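Visit report: Starnstead student robotics open day, 17th May
Written up for the club noticeboard by Urszula Czerwiński

The Starnstead group opens its workshop to other clubs once a year. I went with Eduard Hrubý to see the pick-and-place project, which the second-year students have been running since January. Entry was free, parking was behind the bicycle sheds, and the stairs are steep if you are carrying kit.

The project has a narrow aim: one arm with a two-finger gripper, one camera at the wrist, and a control program that has to find and grasp a single item from the wrist view alone. The students call the program Zinton. It was written from scratch, apart from the camera driver, and it runs on a desktop machine under the bench. The wrist view is shown on a monitor beside the arm, so visitors can follow what the program has to work with.

Each run starts with the gripper open over a pale surface. Shadows are the main nuisance at this stage. An early version of Zinton treated any soft dark patch as a possible item and sent the arm towards it. The current version looks for a change in colour first and only then for an outline.
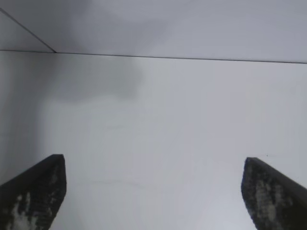 Eduard asked whether fixed lamps would not be simpler than more code. They had tried that in January, came the answer, and the program then failed as soon as the lamps were moved. They now leave the room lighting alone and log it with each run.

The log held 593 runs on the day of our visit, of which 517 were marked as good. A run is good if the item is lifted and held for 2 seconds. The students were frank that this is a lenient test and that setting the item down again is not scored. Runs stopped by hand are counted as failures, which I think is right.

Colour makes the first stage fairly easy with toy fruit. A pink body on white is found quickly; a green leaf on one side is harder to deal with, as the program must decide whether to include it in the width. At present it does, and the fingers are opened wide before the arm comes down. 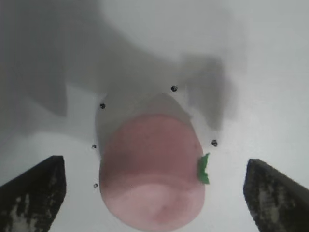
Workshop and equipment

The room has two benches and one arm, shared between the Zinton group and a line-following group called Cavex. Time on the arm is booked in blocks of 300 minutes. Finger wear is checked by eye at the start of each block and noted on a paper sheet. We asked for a copy of the sheet and will put it in the club folder.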